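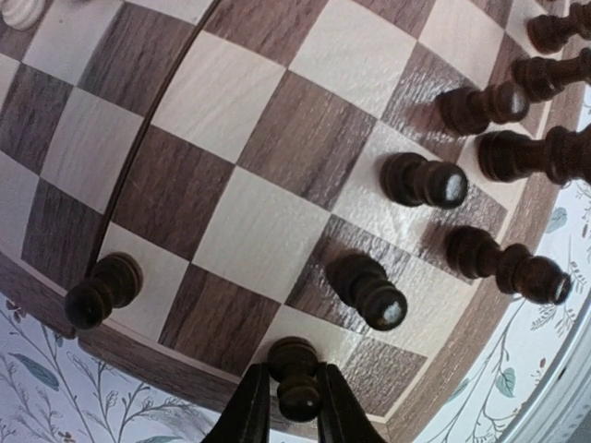
Two arms, one chessboard: pawn grip and the seam problem

fsiregar
Bench build at home, two arms facing each other, wrist camera on each. The fingers close on the pawn's neck. Square finding is fine until it nears the fold in the board, then the grid fit drifts. I trained on 741 grasps. Is that too few?

halliday_a
Probably not your trouble. Fit each half of the board separately. The varnish glare won't help either, so put a diffuser on the lamp.

melati_s
Disagree about the data. I needed 2,000 before tall pieces were reliable. Pawns are easy - bishops aren't.

fsiregar
Tall ones are my worst case, yes. The back rank is tight and the fingers have to come down between neighbours.
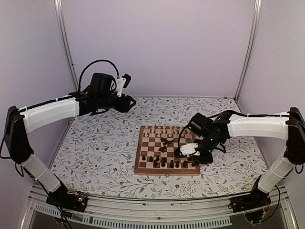
I've kept the left arm parked clear while I tune the right, and the fixed camera gives me a second fit to check against.

halliday_a
Then use the fixed one for the grid and the wrist one only for the last bit of descent.

melati_s
Still say more grasps. Another 100 on the bishops alone.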